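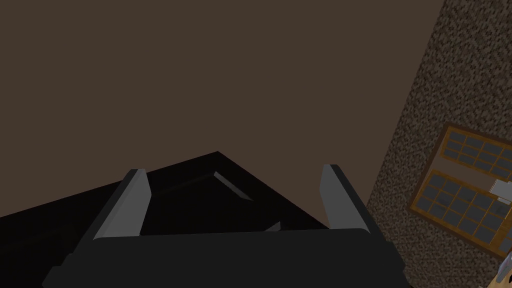
February, bat bench, late afternoon

Back on the replica 1870s bat for the Oneo display. The Mondine billet came off the lathe fine, but the handle still feels fat to me (my hands aren't big, so take that with salt!). Took another pass and stopped before I got greedy. 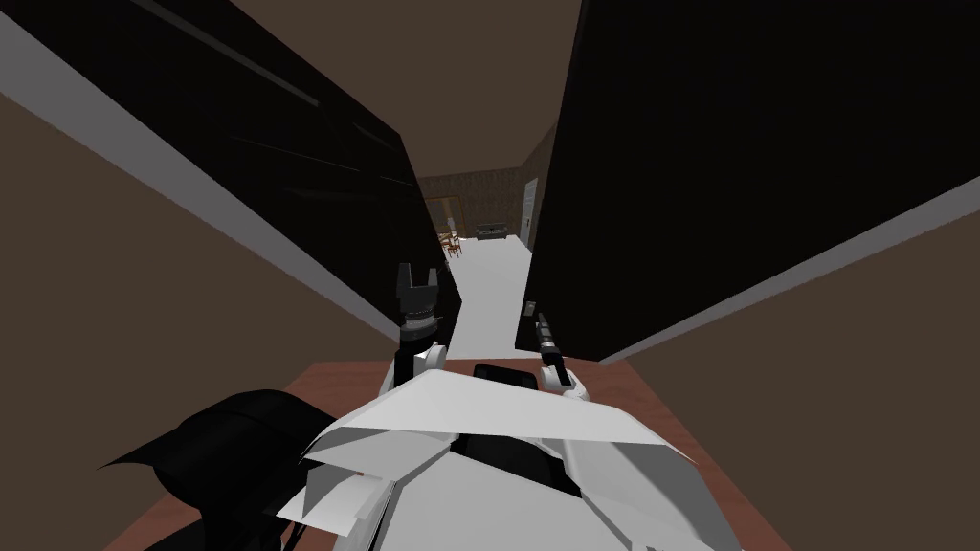

Then I weighed it again and wrote 728 grams on the tag, which is lighter than I wanted for a bat of that era. The Lundgren blank is denser, so that one's next on the lathe.

Tried the Mendudov oil on an offcut, 3 coats so far. Looks nice and dull, no plastic shine. 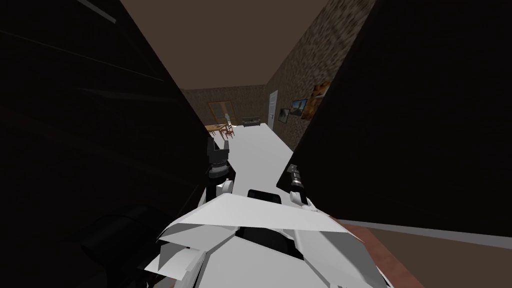
The ball is the bigger headache. I'm doing the lemon-peel cover, one piece of leather, and my stitches keep wandering where the points meet. The color isn't right either. I'd like it nearer the flat, muted brown of the ceiling down that long room, and mine came out orange. More dye tests tomorrow, I guess. 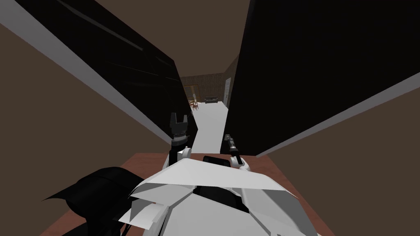 Also I cut six more covers from the leftover hide, so there's plenty to ruin. Waxed thread is getting low, please don't use the last spool on glove laces!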